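Vondo Motor Services fined over misleading emissions claims on used diesel vans

8 April 2026

Vondo Motor Services Ltd has been ordered to pay a fine and to compensate customers after admitting that it sold used diesel vans with false statements about their exhaust emissions.

The company, which trades from two sites under the name Avau Vans, entered guilty pleas to eight offences at an earlier hearing. The case was brought by the Lapointe Trading Standards Partnership following an investigation that began last August.

We use cookies to improve your experience of this website. By continuing to browse you agree to our use of cookies. Accept | Manage settings

The court was told that the company had advertised vans as meeting the emissions standard required for entry to several city clean air zones. Checks against registration records showed that 44 of the vehicles had been built to an older standard. Some buyers learned of the error only when they received penalty notices after driving into a charging zone.

Investigators examined 1021 sales records, together with online adverts and messages between sales staff. The records showed that the company had been told of the problem by a finance provider but had continued to use the same wording in its adverts — in some cases for several months.

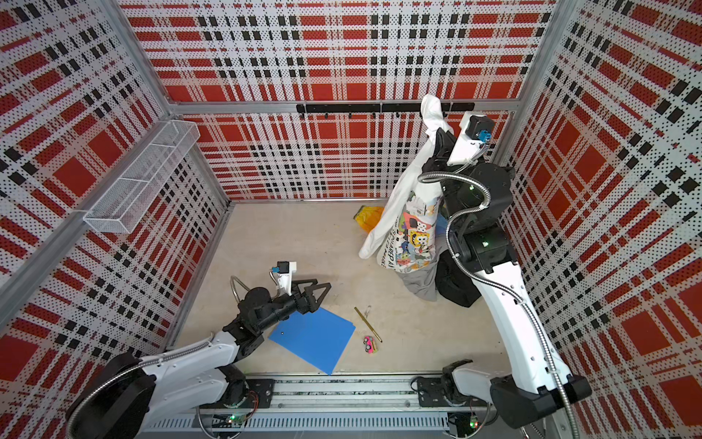 Two robot arms in a workcell with perforated wall panels.

Officers also looked at vans on which the diesel particulate filter had been removed or altered before sale. The company accepted that it had failed to carry out proper checks on these vehicles and had described them as fully serviced. No evidence was offered that the manufacturers of the vans had any part in the matter.

In passing sentence, the court took into account the early guilty pleas and the company's lack of previous convictions. It also noted that refunds had been offered to a number of customers before the case was heard. Compensation will be paid to affected buyers under a schedule agreed between the parties, and the company must pay the costs of the prosecution.

Caradog Maddocks, Head of Enforcement at the Partnership, said:

"Many of the people affected were sole traders who bought a van for work and relied on what they were told. They then faced daily charges they had not planned for, or had to replace the vehicle altogether. Dealers have a legal duty to describe vehicles accurately, and that duty covers emissions as much as it covers mileage or accident history."

A separate inquiry into Vositz Autoparts, which supplied exhaust components to the company, remains open. The Partnership will not comment further on that inquiry at this stage.

Customers who bought a diesel van from Avau Vans and have not yet been contacted should write to the Partnership with a copy of their sales invoice and the vehicle registration number. Original documents should not be sent. Buyers who have already accepted a refund from the company do not need to take any action.

ENDS

Notes to editors

The Lapointe Trading Standards Partnership enforces consumer protection law on behalf of its member councils.

Interview requests should be made in writing to the Partnership's press office.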